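Plendwood Library District to Extend Study Room Hours

9 May 2024

The Plendwood Library District will extend the hours of its study rooms at the Dunleavy and Mader branches under a plan approved by the district board this week. The new schedule takes effect in August and will remain in place through the end of the school year.

Under the plan, study rooms at both branches will stay open until 9:30 p.m. on weeknights. They currently close at 7 p.m. with the rest of the building. Weekend hours will not change.

The decision follows a survey of cardholders carried out over the winter. The district received 778 completed responses. Evening access to quiet space was the most frequent request, ahead of a larger film collection and longer loan periods for new titles. Many of those who asked for later hours said they were enrolled in evening or online courses and had no suitable place to work at home.

Study rooms may be reserved by any cardholder aged 16 or older. Each reservation will be limited to two hours, and a cardholder may hold no more than three reservations in a single week. Rooms that are not claimed within 15 minutes of the start time will be released to other patrons. 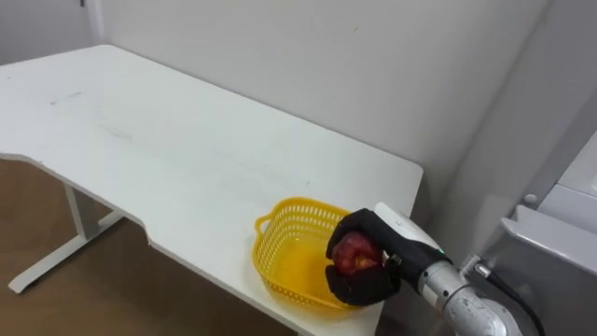
Reservations for the extended hours will open in the second half of July through the district website and at the front desk of each branch. Patrons without internet access may also reserve by telephone during regular opening hours. Group reservations must be made in the name of one cardholder, who is responsible for the condition of the room.

The main book collection, the children's area and the public printers will continue to close at 7 p.m. Patrons using a study room after that time will enter and leave by the side door at Dunleavy and by the parking lot entrance at Mader. Items placed on hold may not be picked up during the extended hours.

The cost of additional staffing will be met from the existing operating budget. No change to the district levy is proposed. The board will review use of the rooms next spring and decide whether to continue the schedule or to offer it at the Nelomard branch, where building repairs are under way.

Comments on the new schedule may be submitted in writing at any branch.

Recent News
Nelomard Branch Repairs: What Patrons Should Know
Summer Reading Registration Now Open
Board Adopts Revised Meeting Room Policy
Large Print Collection Moves to Mader
Changes to Interlibrary Loan Requests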